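I keep my fruit out. On the table, on a plate, where I can see it and where it can roll around if it feels like it. My sister-in-law thinks this is a cry for help (she owns a three-tier wire tower from Zerncombe and loves it like a pet), but I've had years to think about this and I'm not budging!

My problem is with the fruit bowl. A deep bowl is a hiding place. You pile everything in on shopping day, it looks like a magazine cover for one evening, and then the pears at the bottom go quietly soft under the weight of the oranges. By the time you smell it you've got a sticky ring on the ceramic and a cloud of tiny flies. I had a big blue Jirex one for ages and I must have thrown out half of what ever went into it.

A plate doesn't let you do that. It holds a few things, side by side, and whatever doesn't fit goes straight on the cloth. Fine by me. Fruit has a skin, the cloth goes in the wash, and I grab an apple on my way out the door far more often when I don't have to dig for it.

And yes, it's also about looks. I like a checked tablecloth, pale, nothing fussy, and I like a bit of red and yellow sitting on it in the gray end of winter. Fake fruit does that job too, by the way, and I've gone soft on it. I used to be a terrible snob about the stuff. Now I think if a shiny pretend lemon cheers up your breakfast, put it right there next to the toast. It'll never go brown on you, which is more than I can say for any banana I've ever bought.

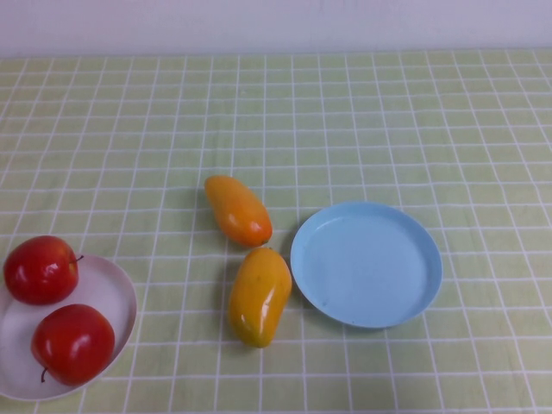
Krūmiņa wrote to me after I first grumbled about bowls and said I was being unfair: hers is wide and low, she only ever puts in one layer, and she hasn't lost a peach since September. Okay, but one layer in a wide, low bowl is a plate with ambitions, and I'm counting her as on my side.

The tower I still can't make peace with. Three levels, and the top one always ends up full of batteries and rubber bands.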